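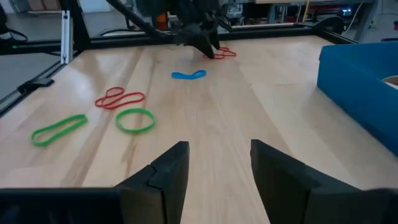
Grolport stationery maker changes rubber band compound

2024-04-27

Fosora, the office supplies manufacturer based in Grolport, will switch its colored rubber bands to a new natural rubber compound beginning in December. The change covers all 27 items in the company's Patura line, including the green bands sold in mixed bags.

The current compound is cured with sulfur and contains a chalk filler that lowers cost but shortens service life. Bands made with it tend to harden and crack when stored near windows or heating pipes. The new compound uses less filler and adds a wax that moves to the surface over time and slows attack by ozone.

Fosora tested both versions at its Mthembu Road plant. Sample bands were stretched to twice their resting length and held in a heated cabinet for 7 days, then cycled on a tensile rig until they broke. The old compound failed at a median of 122 cycles. Bands in the new compound were taken off the rig unbroken at 2000 cycles, the limit set for the test. The company has not released results for bands stored on a shelf at room temperature – that trial is still running.

Sizes will stay the same. Cut width may vary slightly more than before during the first production runs, as the extruded tube is softer when it reaches the slicing blades. Fosora said the variation falls within its existing tolerance and that blade speed has been reduced to limit it.

Colors will look a little darker. The pigments have not changed, but chalk lightens the finished rubber and less of it is now used. Customers who sort files by band color are advised not to mix old and new stock in the same system.

The bands still contain natural latex proteins and will carry the same allergy notice. A synthetic version was considered and dropped on cost.

Prices for mixed bags will remain unchanged until existing stock is sold. Bulk buyers can request samples of the new compound through their usual distributor.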